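Bravanano Traders' Group
Minutes of the meeting held on 06/02/2025

1. Minutes of the December meeting
Agreed as a correct record, with one change: the business rates figure under item 4 should have been marked as an estimate.

2. Business rates
Members with a shop on Ruteo Street have had letters about the new valuations. Two have asked for a review and are waiting for a reply. The group will send one joint letter to the council asking for bills to be spread over the full year. A draft will go round by email before it is sent.
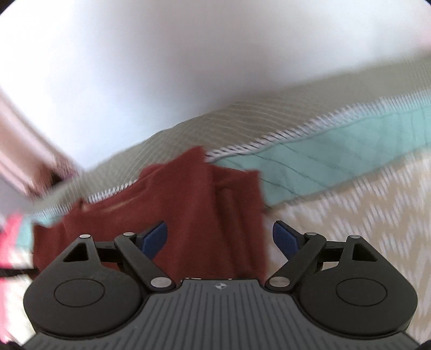 3. VAT and second-hand stock
The meeting went through how the margin scheme works for members who sell used goods. VAT is worked out on the difference between the buying and selling price, and a stock book has to be kept. One member asked how much detail the book needs. It was felt that "household linen" was too vague, and that an entry such as "rust-red cloth, towel-like" with the date and price paid would be easier to match to a sale later. Members should check with their own accountant if unsure.

4. Card charges
Karppinen has written to say its monthly terminal fee will go up. Several members are looking at other providers - the contract asks for 30 days' notice.
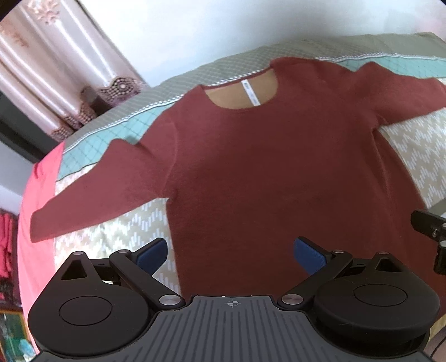
Those leaving should put their notice in writing and keep a copy. The group has asked Karppinen for a lower fee for smaller shops and has not had an answer.

5. Subscriptions
The yearly subscription stays at £80. Members who have not paid will get a reminder with these minutes.

6. Any other business
The Brurnoria branch has offered a joint evening on import duty. Accepted, date to be fixed.
The meeting room heating was raised again. To be taken up with the landlord.

Next meeting: to be confirmed by email.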